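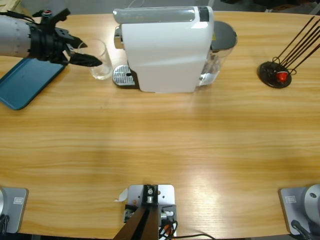 Comment ça marche, une machine à café à capsules ?

Le matin, ça fait vrrrrr dans la cuisine et hop, une odeur de café. Mais il se passe quoi dedans ? On vous explique, vite fait !

D'abord, l'eau
Tout commence dans le réservoir. Souvent derrière la machine, en plastique transparent – pratique, on voit s'il reste de l'eau. De l'eau froide du robinet, rien de spécial. Un couvercle par-dessus, pour la poussière.

Ensuite, la pompe
C'est elle qui fait vrrrrr. Elle aspire l'eau et la pousse très fort dans un petit tuyau. Très très fort ! Plus fort que quand tu souffles dans une paille.

Le chauffage
L'eau traverse une pièce en métal brûlante. Elle devient presque bouillante en quelques secondes. Pas besoin de casserole.

La capsule
Une mini boîte avec du café moulu dedans, bien fermée pour garder le goût. On la glisse dans la machine, on ferme, et des petites pointes font des trous. L'eau chaude entre d'un coté, passe dans la poudre, prend le goût et la couleur, ressort de l'autre. Comme le thé dans son sachet, mais en accéléré.

Et le bec ?
Le café coule par là, dans la tasse. Ou dans un verre, si le verre supporte le chaud (demande à un adulte, certains éclatent). Dessous, il y a une grille avec des fentes. Les gouttes qui tombent à côté passent à travers et finissent dans un petit bac. Faut penser à le vider !

Les mots à retenir
Réservoir : là où on met l'eau.
Bec : là où le café sort.
Porte-capsules : le support pour ranger les capsules à côté de la machine. Il en existe avec des tiges toutes fines sur un socle rond.

La question de Nabila
« Est-ce qu'on peut faire du chocolat avec ? » Oui, avec certaines machines et des capsules exprès. Pas toutes, il faut regarder sur la boîte.

Attention !
L'eau qui sort est très chaude. On ne met jamais les doigts sous le bec, même quand ça à l'air fini – il reste souvent des gouttes. Et on n'ouvre pas la machine pendant qu'elle travaille.

Texte : Ville Pitkänen, 19 février 2021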